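Budgeting for a two-armed robot: notes from Tarkstead
2024-04-26

The purchasing lead at Skyrme's Tarkstead site had ten minutes between calls. Topic – what the second robot will cost, and when.

"People ask for the arm price. Arm price is the easy bit," she said. Her list for December has 10 lines, and only two are robot. Spare fingers, a service visit, cables at $819 a set from Toda. Evus quoted $1223 for the same thing. She went with Toda, "obviosly."

Tables? Another 800 dollars. She nearly left those out last year.

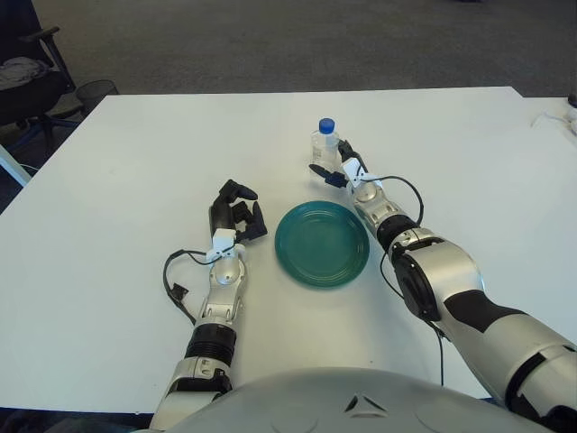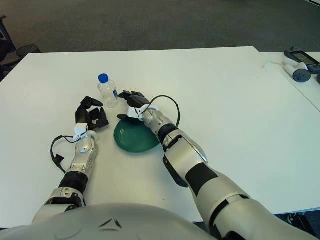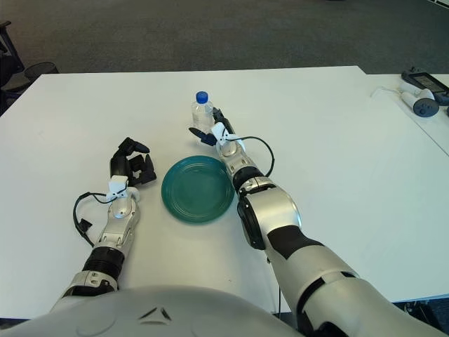

Training time is the line she fights over most. Her manager wants it under staff costs, she wants it in the equipment budget, still not settled. Same with the small stuff. The test props are a plastic water bottle and a green plate, petty cash, fine. But the black cable looping off each wrist is on her spares sheet now, two per arm. "I want them on the shelf before we order anything big."

Lease or buy? Buy, she thinks. The lease terms ran three years and she wont sign for three. Quotes close end of next month.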